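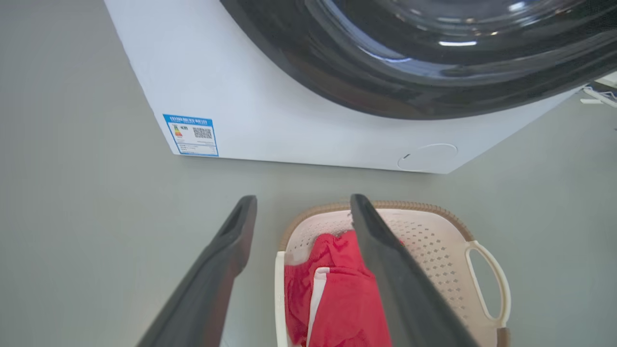 So many of you asked how I got flowers to my aunt Oi-ling from two time zones away without losing my mind, so let me tell you the whole thing, and forgive me, it's going to take a few posts.

First, the big flower sites. I started on Trika and the bouquet looked lovely, and then at checkout there was a service fee, and a "care" fee, and a vase I never asked for already sitting in the cart. Take the vase out! Aunt Oi-ling has 16 vases if she has one.

Then I did what I should have done to begin with and called a shop in her own town. Fung, on the main street in Dinbridge. Kam-wah Peng picked up the phone herself and asked me what my aunt's kitchen looks like — I nearly cried, I'm not even kidding.

She told me the roses were only so-so that morning but the stock and the snapdragons were beautiful, and would I trust her. Well, of course I would. I gave her a budget and one rule, no lilies, on account of the cat.
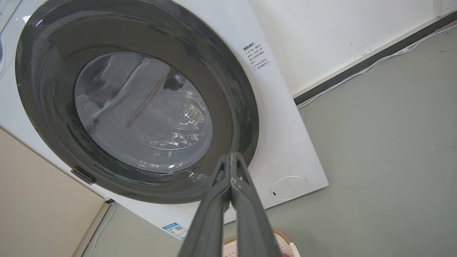

The round door of the washer, with the drum behind the glass.

Now the part I wish I'd known years ago. Ask what time the van leaves. "Same day" at Fung means you call before noon and it goes out by 4. I called at ten past eleven and felt very clever about it.

Also give them a phone number for the person getting the flowers, and a neighbor's too if you can. I put down Lok-yiu Mok across the hall, bless him, who has taken in more of this family's packages than the post office has.

And write your card message out before you dial. I didn't, and poor Kam-wah had to wait while I hemmed and hawed and finally came up with "Happy birthday, we love you, call your brother." Uncle Tin-yau says he got his call within the hour.

The flowers came in brown paper with the stems in a wet wrap, and she had them in water before she even texted me. She's trimming the ends every other day and says the snapdragons are still opening from the bottom up.

I'm already on the shop's calendar for January, when it's Tin-yau's turn. He claims he doesn't care for flowers. He's getting flowers.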